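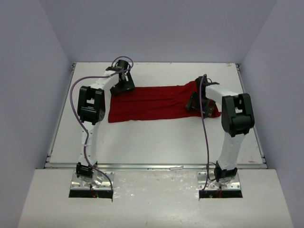

About > Our School > Who We Are

Filed under: Our Story

Stakville Sewing School started with 4 machines in the back half of a former shoe store on Dellgate Street, and we still love that building more than is sensible. The floor slopes toward the window, so dropped pins always end up in the same corner (bring a magnet!).

We teach people to make and mend their own clothes. Most of our students have never threaded a machine when they walk in, and by the end of the first evening they've sewn a drawstring bag and are asking what comes next. We get a real kick out of that every single time.

Last year 310 students took a class with us, from teenagers hemming their first pair of jeans to retired upholsterers who wanted to try shirts for a change. Beginner classes run for six weeks and cover straight seams, zippers, buttonholes and how to read a paper pattern without wanting to throw it across the room. After that you can go on to pants, coats or quilting, or just come along to the open workroom on Friday evenings and get on with whatever you've been putting off. Bring the unfinished ones too. We've seen a bathrobe that was eleven years in the making, and it got its sleeves here.

The pattern library is our pride and joy. It holds 496 patterns, many of them from the old Aguiar dress shop, which closed the year we opened and let us carry the whole lot down the street in laundry carts. Students can trace any of them at no charge. The 1970s drawer is very popular and the collars are enormous.

Our second room, over in Cerkow, opened in October. It's smaller and a good deal warmer, with big north windows and a proper cutting table at standing height, and our quilters have already more or less moved in. Beginner classes there cost $176, the same as on Dellgate Street, with thread and practice fabric included.

You don't need your own machine for any class. If you have one and it's been making a funny noise, bring it in and we'll happily take a look before class starts.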